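Robot Learning Lab, Unit 4: Teaching by Demonstration
Course handout. Instructor: Osvaldo Bragança
Revised Wednesday, May 14, 2025

Read this before your first lab session on the arm. Bring a printed copy, as the screens at the teaching stations are used for the recorder.

4.1 Two ways to show a task

In this unit you give the robot examples of a task and train a policy on them. There are two ways to give the examples in our lab.

Hand guiding (also called kinesthetic teaching). The arm is put in gravity compensation and you move it yourself, holding it above the wrist. You feel contact directly, so this works well for inserting, wiping and pressing. The drawback is that your hands and forearms get into the wrist camera view. A policy trained on those images may learn to look for your sleeve.

Remote control (teleoperation). You stand away from the arm and drive it with the Veneo hand controller. The camera sees only what it will see when the policy runs. You lose most of the feel of contact, and most people are slow and jerky for the first hour. Expect to throw away your early episodes.

For this unit everyone records by remote control. Hand guiding comes back in Unit 5, where we compare the two on the same task.

4.2 What gets recorded

Each episode is stored as one file with these streams:

Wrist camera images
Joint positions and velocities
Gripper opening, commanded and measured
Controller input, before and after smoothing
Episode label (success, failure, discard)

The Dreka recorder writes all of these against one clock. Do not add your own time stamps. If the status line shows a dropped stream, stop and label the episode "discard", even if the motion was good.

The wrist camera moves with the gripper, so the same spot in the room looks different from one moment to the next. A large part of every image is background: floor, walls, door openings, whatever happens to be near. Lighting matters more than students expect. Sunlight on a tile floor makes hard shadow edges and bright reflections, and these shift during the day. If all your episodes are recorded with one shadow pattern, the policy can fail when the pattern changes.

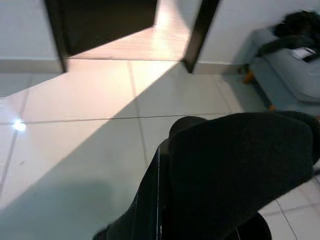 Spread your recording over at least two sessions at different times of day. Leave the blinds as you find them and write their position in the log. The same goes for doors – an open door changes both the light and the background, so note whether it was open or closed.

4.3 Recording procedure

1. Check that the emergency stop is within reach of the person who is not driving. You always work in pairs.
2. Home the arm and open the gripper fully.
3. Place the object inside the start area. Change its position and angle for every episode.
4. Start the recorder and wait for the tone.
5. Perform the task at an even pace. Pauses longer than a second teach the policy to pause.
6. When the task is done, back the gripper away from the object before stopping the recorder.
7. Label the episode right away. Do not leave labels for the end of the session.

Swap driver and safety person when either of you gets tired.

4.4 Mistakes and corrections

If you miss a grasp and recover smoothly, keep the episode. Recoveries are useful – they show the policy what to do when it is slightly off course. If you drop the object outside the start area, or if anyone touches the arm, discard it.

Do not try to make every path identical. Small differences in approach are fine. Large differences in strategy are a problem: if one partner always grasps from the left and the other from the right, the average of the two may go straight into the object. Agree on a strategy before you start and write it down.

4.5 Data set and training

Each pair hands in 52 labeled episodes, not counting discards. Upload them to the Adgate server in your pair folder. Train with the supplied script and leave the number of steps at 3000 for the first run. After that you may change one setting at a time. Keep the first run, you will need its loss curve for the report.

4.6 Report

Two pages, one report per pair. Include your strategy note, the session log, the loss curve and a table of test results. Describe at least one failed test in detail and say which of your demonstrations might explain it.

Background reading: chapter on imitation learning in the course reader, and the Quintana setup sheet for the gripper. Students repeating the course in September may reuse their old controller settings but must record new episodes.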